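Call for Participants: The Prisimdale Clothing Memory Project

Do you have a coat you can't bring yourself to give away? A dress your grandmother altered twice, or a work shirt that still makes you think of your first real job? We would love to hear from you.

The Prisimdale Clothing Memory Project is looking for people who live in or near Prisimdale and are willing to sit down with us and talk about the things they have worn over the years. We are a small oral history group, and for the last few years we have been recording ordinary people talking about ordinary clothes: where they came from, who mended them, who passed them along and why they were kept. So far there are 123 recorded conversations in the collection, along with 747 photographs and a great many handwritten notes, a good number of them written on the backs of envelopes (that would be me, I'm afraid, and I have promised to do better).

Our next round of interviews is called Hand-Me-Downs, and for it we need 30 new participants. You don't have to know anything about fashion, and you don't have to sew. Some of our loveliest recordings were made with people who started out by telling us they had nothing to say and then talked happily for two hours about a school sweater that had been through four cousins before it got to them.

Who we are hoping to meet

Anyone aged 18 or over is welcome. We are especially short of stories from men, from people who moved to Prisimdale from another country, and from anyone who worked at the old Pietrzak mill or had family there. If your mother brought home remnants from Pietrzak and made curtains and pajamas out of the same bolt, please, please write to us! We would also be glad to hear from younger people who buy most of their clothes secondhand, as that part of the collection is still very thin.

You are welcome to come as a pair. Sisters do this very well, and so do old neighbors. If one of you remembers the jacket as green and the other swears it was brown, so much the better.

What taking part involves

First there is a short telephone call, so that we can get to know each other a little and find a time that suits you. Then comes the conversation itself, which usually lasts between an hour and two hours. We can do it at our rooms on the second floor of the Willon Building, where there is an elevator and decent coffee, or we can come to your home if you would feel more comfortable there. Please bring two or three pieces of clothing if you still have them. If you don't, a photograph is fine, and so is a good memory.

We record sound only during the conversation. Afterward we will ask if we may photograph the clothes. You can say no to that, and you can say no to any question along the way without giving a reason. A few weeks later we will mail you a typed copy of what you said, and you can correct it, cross things out or add whatever came to you on the way home, as it always does.

Interviews can be held in English or Polish. Radosław Witkowska handles all of the Polish ones and is a very patient listener. If you would like to use another language, tell us when you write and we will do our best to find someone.

Thanks and expenses

Each participant receives a $30 gift card for the Zivora grocery store, and we pay bus fares and parking. Everyone who takes part is also invited to the listening evening we hold in March, with soup. Last year's went on so late that we had to be asked to leave, and I would be delighted if that happened again.

What happens to your story

With your permission, the recording and the typed copy go into the local history room at the Willon Building, where visitors can listen to them by appointment. You can choose to use your full name, your first name only, or no name at all. Your clothes go home with you the same day.

How to sign up

Write to us by Monday, October 1, 2018, with your name, a telephone number, the best time of day to call and a line or two on what you might bring. Letters can be addressed to the Clothing Memory Project, Willon Building, Prisimdale, or left at the front desk on the ground floor. Please don't worry about spelling or about writing something polished. "I have my uncle's hat" is plenty.

We answer every letter, though it may take us a little while.

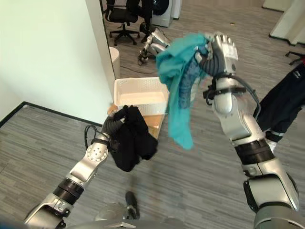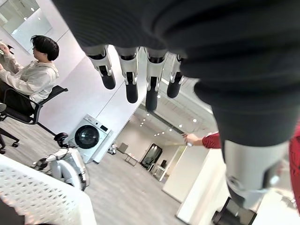 Przemysław Nowakowski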